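Thursday, November 15, 2018

Quick one, kettle's on and I have to be out the door by nine. Wanted to get this down before I forget what I did, because last time I sorted out a mixing problem I wrote nothing down and had to work it all out again from scratch.

So. The Stolby counts. For anyone new: Stolby is the creek gauge set I've been fiddling with on and off, daily bug counts from kick nets, 11 sites, 3141 rows once the junk is out. Counts are lumpy. Loads of zeros, then one site goes mad after rain and you get a number that looks like a typing mistake. Isn't one, I checked the sheets.

First go was plain Poisson, one rate per site, no pooling. Rubbish. Sites with hardly any visits had rates all over the shop. Second go, sites share a common prior. Much better behaved. But the spread between sites – the sd of the site effects – would not mix. Chain goes down near zero, gets stuck, sits there sulking for ages, wanders out again. Trace plot looked like a city skyline.

I know, I know. The funnel. Everyone who has fit one of these has met the funnel. When the group sd is small the site effects have to be squashed in tight, and the sampler's step size is all wrong for it down there. I had the centred version because thats how I'd write it on paper and it reads nicely.

Fix was the usual one:

- draw a standard normal for each site
- multiply by the sd
- add the overall mean
- use that as the site effect

Same model, different bookkeeping. Divergences went from heaps to 2, then to none once I nudged the target acceptance up. Took up to 3 times as long per run in the worst case but I'd sooner have slow and right. 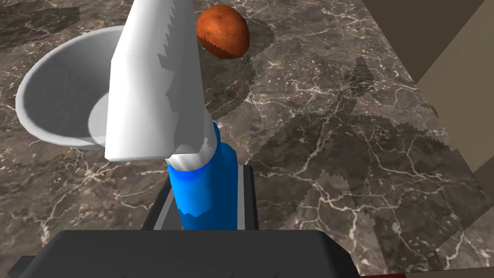
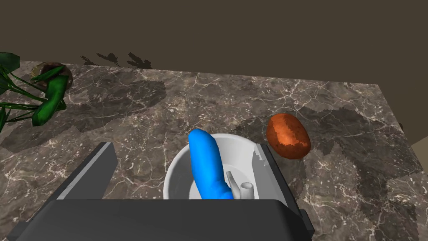 Now the part I'm less sure about. With the sites that have tons of data, the centred form is meant to be the better one. And a couple of the Stolby sites do have tons of data (Whitelaw bridge, mainly, it's next to the car park so it gets done every time). So do I split it? Centred for the fat sites, non-centred for the thin ones? You can do that. It's ugly code. I tried it for half an hour last night and got my indexing backwards and the overall mean came out negative on a scale where that made no sense at all. Gave up, went to bed.

Might come back to it. Might not. Effective sample size for the Whitelaw effect is the lowest of the lot but it's still fine for what I want, which is a posterior mean and an interval I can put on a plot.

Other thing. Zeros. I did a simple check – simulate fake data from the fitted model, count how many zeros, compare with the real count. Poisson gives way too few. Neg binomial gets close. I was all ready to go zero-inflated and then didn't need to. Glad I looked first. It's a cheap check, a few lines, and it told me more than an evening of staring at information criteria did.

Prior on the sd: half-normal, scale 1, on the log scale. Tried a half-Cauchy too, out of habit. Long tail did nothing useful and with this few sites the data can't really argue with it. Half-normal stays. If you think that's too tight tell me why, I'm happy to be wrong, but please say what scale you're thinking on. Half the arguments I have about priors are two people on different scales.

Rain still isn't in the model properly. I've got a lagged rainfall column from Drutia but there's a gap in it for most of winter and I don't want to just fill it with the average. Probably treat the missing days as parameters and let them float. More to sample, more to go wrong. Next weekend job.

To do:

- rain gap
- plot site effects sorted by number of visits, the pooling should show up nicely
- rerun with a diferent seed, I've only done the one
- put the code somewhere people can get at it, a few of you have asked, sorry

Right, kettle's boiled. Comments are open again, the spam filter was eating everything last week so if yours vanished have another go.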